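Bench notebook, Visell wool felt dyeing, November, continued

Carrying on from the shrinkage trials. The Sugden batch came in at the start of the month and I have switched over to it completely, so numbers before this page should not be compared with numbers after it. The old cloth was softer and took up water faster. I still have one offcut of it in the drawer if anyone wants to check.

9:10 a.m. Cut eight swatches from the Sugden roll, all from the same end, well in from the selvage. Weighed them dry. Target was 20 grams each and I trimmed until they got there. Two of them are a little narrower than the rest because of that. Marked the corners with cotton thread, which won't take this dye, so the marks should stay readable.

9:40. Soaked all eight in plain water with a drop of soap. The cloth floats for a good while before it sinks. Graham Bickerstaff's note from last spring says to leave it until it goes under by itself and not to push it down. I left it. The last swatch sank at 10:25. If you are planning a morning around this, allow most of an hour for the soak.

10:30. Made up the dye bath. Navy, acid type, same tub as before. I had 3,000 milliliters of water in the big pot and split it into two, one with vinegar from the start and one where the vinegar goes in later. Four swatches in each. Both pots on the low ring.

The question is the patchiness. On the last three pieces we got pale areas the size of a thumbprint, always toward the middle, never at the edges. I have blamed the soak, the stirring and the heat in turn. Gareth Catterall blames the vinegar. His idea is that it makes the dye grab too fast, so whatever part of the cloth happens to be folded in the first few minutes never catches up. He may be right. We have never run the two side by side on the same cloth on the same morning, so that is the point of today.

Heating log, pot A (vinegar first): cool to the hand at 10:35, steaming at 11:00, held just under a simmer from 11:15. Bath went nearly clear by 11:40. That is fast.

Heating log, pot B (vinegar at 11:15): same ring setting, a few minutes slower to steam, no idea why. Bath still dark at 11:40. Pale by 12:20. 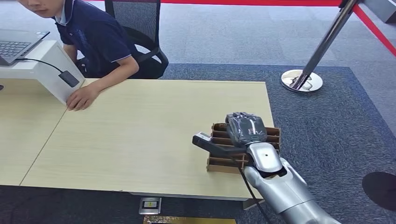
Gareth read the two logs over lunch and said that pot A clearing in 25 minutes at heat was the whole answer as far as he was concerned, and that he would have added the vinegar in three parts and not all at once. He also asked why both pots weren't stirred by the same person. Fair question. I did A and B both, but I stopped stirring B for a few minutes when the phone rang. I have written that into the margin of the log.

1:30 p.m. Both pots off the heat and left to cool with the cloth in. Did not rinse early this time. Early rinsing in hot water then cold is how we lost the October piece – it came out as thick as a doormat and a hand's width short.

3:45. Rinsed. Very little color came off A, slightly more off B. Rolled the swatches in a towel, pressed, laid flat on the mesh rack. Not hung. The corners stretch if they are hung.

4:15. Looked at them by the window while still wet. A2 and A4 have the pale patches. A1 and A3 are all right. None of the B swatches show any, though B3 has a streak near one thread mark that I think is a crease from the towel. I don't want to say more until they are dry, as wet navy hides a lot.

Shrinkage to be measured tomorrow. I'll use the steel rule and go thread mark to thread mark, both directions, and write the numbers on a fresh page.

Things to sort out:

The order for Cliltent is 300 squares and they want them all from one dye lot. We can't do that in these pots. The Onon tank would hold it, but it has no proper lid and loses heat from the top. Graham thought a sheet of foil-faced board would do. Needs trying with plain water first.

The scale drifts when the door is open. Weigh with it shut.

We are low on vinegar and there is one tub of navy left, 255 grams by the scale, tub included. Order more before the next trial and ask for the same lot number.

If B looks as good dry as it does wet, next run is vinegar in three parts, ten minutes apart, all eight swatches in one pot, one person stirring and the phone off the hook.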